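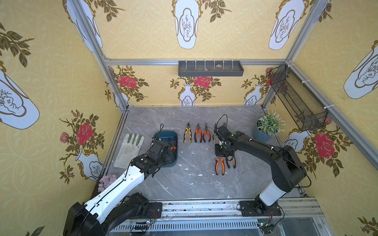

Does drinking more water during the day cut down on afternoon headaches? In our data it did for people who started out drinking very little, and it made almost no difference for everyone else.

## 3.2 Headache days and daily water intake

We were delighted by how many people stayed with the study. Of the 2,695 adults who signed up through the clinics in Liria and Fovmont, about 2,000 kept their diaries through the end of February, and the entries were far more detailed than we had hoped for. Many people wrote down meals, coffee and sleep as well, which let us look at things the original plan never covered.

The clearest result came from the low-intake group. People in this group who added two glasses before lunch reported fewer headache days than those who kept to their usual habits, and the gap was already there in the second week. It held up when we adjusted for age, caffeine and hours of sleep. That is an exciting finding for such a cheap and simple change!
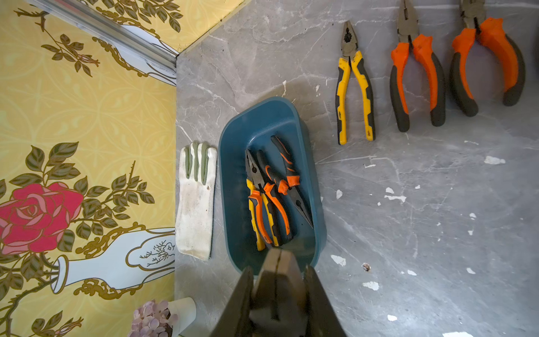
**Figure 4.** Gray marble-patterned surface bordered by floral yellow wallpaper.

Migraine is a different story. The 193 participants with a migraine diagnosis saw no steady benefit, and their diaries varied a great deal from one week to the next. We would love to see a longer trial with this group, ideally one that also tracks weather and menstrual cycle.

Intake was recorded by hand in Liria and with the Sateck bottle counter in Fovmont. The two methods agreed well on ordinary days and less well on weekends, when people tended to leave the bottle at home. We therefore ran the main model twice, once with weekends left out, and the result for the low-intake group barely moved. Pain scores used the Awan scale at both sites, with the same wording and the same evening reminder. Missing evenings were treated as missing and were not filled in.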